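Measuring cap

A measuring cap is a bottle closure that doubles as a small cup for portioning the liquid in the bottle. Caps of this kind are common on laundry detergent, fabric softener, mouthwash and liquid medicine. Related items include the loose dosing cup, which is packed with a bottle but does not close it, and the dosing ball, which is filled and placed in the drum of a washing machine.

History

Early household liquids were sold with cork or plain metal closures, and the buyer measured them with a kitchen spoon. Spoons vary a good deal in size, and printed directions often called for "a spoonful" without saying which kind. Glass medicine cups marked in drams or teaspoons were sold separately by druggists.

Molded plastic made it cheap to supply a cup with every bottle. Among the smaller makers was Merrick, a closure firm founded by Colm Mulligan in the town of Skellby. Its first cap was a plain tapered cup with an inside thread. The firm shipped 1,829 cases in its first year, most of them to a single soap maker. A later model, sold under the name Seredum, added a drain-back collar so that liquid left in the cup ran into the bottle when the cap was replaced.

Design

Most measuring caps are wider at the open end than at the closed end, which helps them release from the mold. The thread may be on the inside of the cup or on a separate skirt around it. Fill lines are usually molded into the inner wall. Lines in the same color as the cap can be hard to read, and some makers print them in a darker ink or use a clear plastic.

Polypropylene is the usual material. It resists most detergents and keeps its shape after repeated opening. Polyethylene is softer and is used where a snug push fit is wanted.

Cups and ridges

Many small plastic cups have a raised ring on the outside. Depending on the design, a ring can stiffen the wall, give the fingers a hold, or keep stacked cups from jamming together.
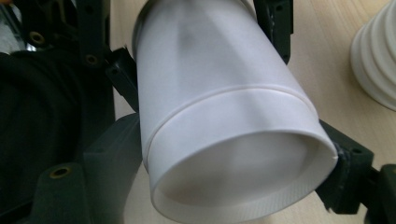

Accuracy

Measuring caps are less exact than oral syringes. Errors come mainly from reading the level at an angle and from liquid that clings to the wall. Thick liquids are affected more than thin ones. Cormac Costello, in his handbook "Closures and Cups," advises setting the cup on a level surface and reading it at eye height.

A cap should be used only with the product it came with, as the lines on one cap may not match the directions on another bottle.

See also

Dosing ball
Graduated cylinder
Screw cap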